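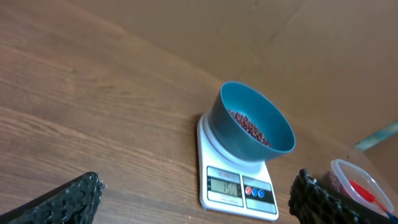 5.3 What went wrong with the weighing task

I'll be upfront that this is the section I least wanted to write, and the one Rajeshwari Varghese kept telling me the paper needed most. Our policy looked great on the pouring and scooping tasks in Section 4. On weighing it failed in a way that took us weeks to understand, and for a good part of that time we were blaming the wrong thing.

The task itself is simple to state. The arm picks up a scoop, moves small red beans into a bowl sitting on a kitchen scale, reads the display through the wrist camera (Figure 6), and stops when the number on the display reaches the target. We set it up this way on purpose. We could have wired a load cell straight into the controller and skipped the reading altogether, but the whole point of the Kundell policy is that it should work with whatever is already on somebody's counter, and people have kitchen scales with little LCD screens.

We ran 300 trials at the Brarkirdale lab and called a trial a failure if the final weight was off by more than the tolerance in Table 3, or if a person had to hit the stop button. By that rule, 39 trials failed. I expected mostly spilled beans. There were a few of those (beans roll, and they end up in places you would not believe), but 30 of the 39 were something else: the arm just kept going. It would reach the target, sail right past it, and carry on scooping until the person watching got nervous and stopped it.

My first guess was the digit reader. I was so sure about this that I spent most of June relabeling display crops, adding blur and glare to the training set, and generally making the reader tougher. It did get better! The held-out reading error dropped nicely, and the overshoot failures barely moved. Imogen Mapplebeck was the one who finally sat down with the logs and lined up the reader output against the arm position, frame by frame, for every bad trial. The reader had been right nearly every time it got a clear look. The trouble was when it got that look.

What we found is that the policy only trusted a reading if two in a row agreed, which seemed like a sensible safety check when I wrote it. But the wrist camera moves with the arm, and during a scoop the display leaves the view completely. If the arm came back and swung away again quickly, there was time for one good reading and no second one. The check then did the worst possible thing, and this was my bug, plain and simple: it fell back to the last confirmed value, with no limit on how old that value could be. In the longest case the controller was working from a number that was 442 control steps out of date. As far as the policy knew, the bowl was still short, so of course it went for more beans.

The faster the arm moved, the worse it got. We had turned the speed up before the weighing runs because the earlier tasks were going so well, and I think that explains why none of us saw this on the bench at Skusalholm, where we had always run the arm slowly.

Let me say something about safety too, because a reviewer of an earlier draft asked (fairly) whether too many beans in a bowl really counts as a safety matter. With beans, no. But a robot that continues an action on stale information, and logs that information as confirmed, is not something I would want measuring out anything that matters. The person at the stop button had no warning either. Our screen showed the old number in the same cheerful green as a fresh one, so the operator and the robot were fooled together.

We made three changes. A confirmed reading now expires, and once it does the arm has to stop and look. After every scoop the arm pauses at a fixed viewing pose until two readings agree, and if they don't agree within the time limit it parks and asks for help. The operator screen also shows the age of the reading next to the number, in plain text. Bennani's controller already had a hook for the parking move, so that part was easy.

The cost is speed. Each scoop takes longer, and the motion looks a bit fussy. We have rerun only the trials that overshot, using the same starting setups, and none of them went past the target by more than the tolerance. I don't want to oversell that. It is a small set, chosen because it had failed before, and the full rerun is still going. The spill failures are untouched by any of this, and we come back to them in Section 5.4.

Figure 6. Wrist camera view during the weighing task, with the scale display reading 150 and the bowl of beans on the platform.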